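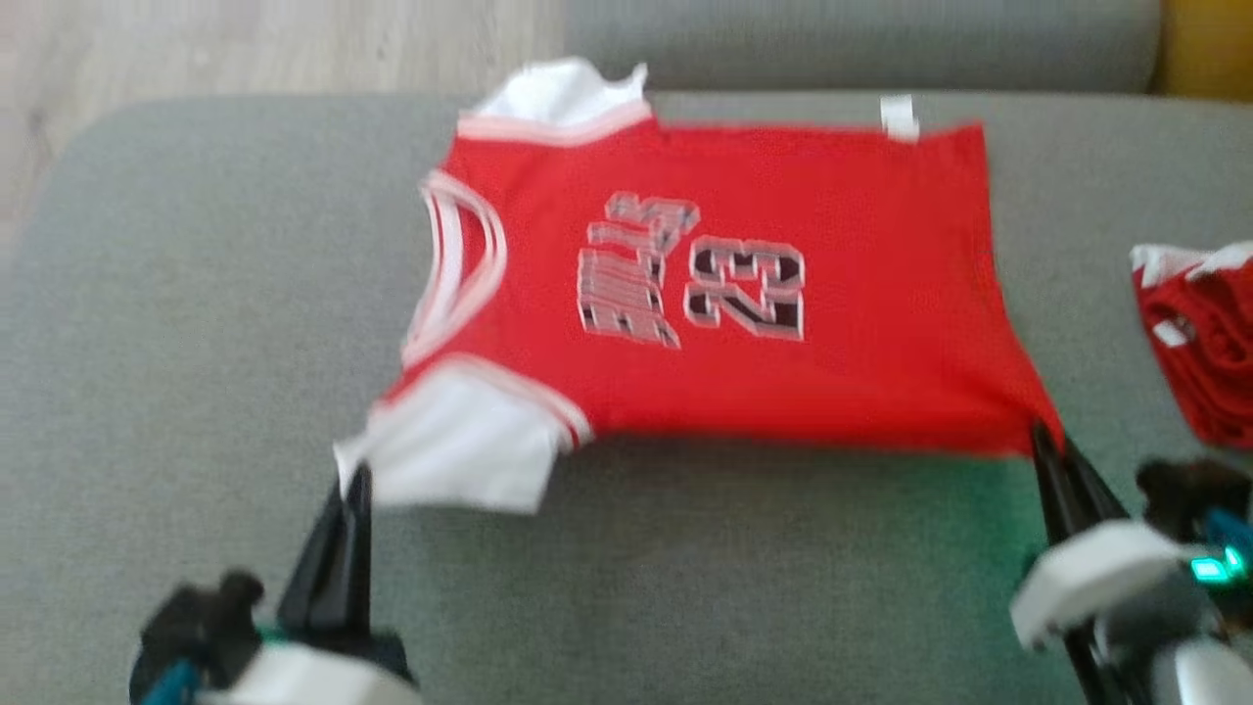

Home | News | Research | Events

Brelis group tests a "find the collar first" rule

Print | E-mail | 9 shares

The Brelis group at Prirngate has a new training method for two-armed laundry robots. The policy has to locate the neckline before it plans a grasp. In 124 trials on sofa seats, it picked a usable grasp point nearly twice as often as the old one. 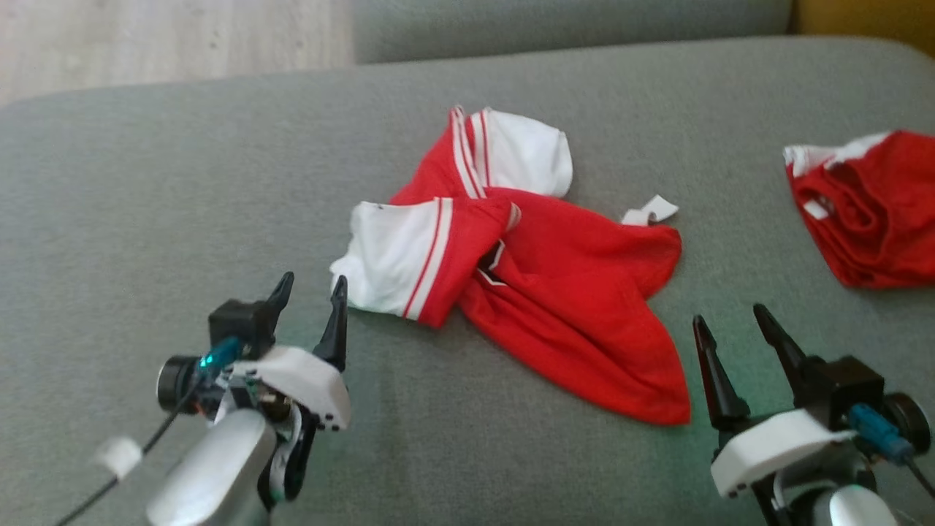

A bunched jersey between the two grippers.

Shirts with sleeves in a second color gave the best results. Plain dark ones are still a problem. 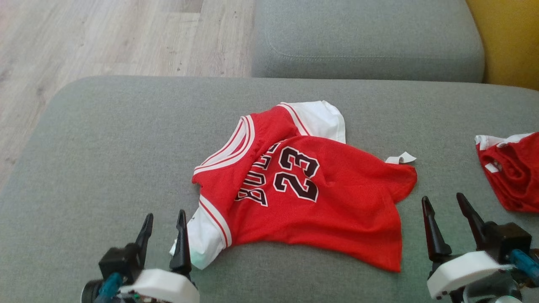 Gemma Bellini would like to see the same trials run on towels, which have no collar to find. A write-up is due in January.

7 comments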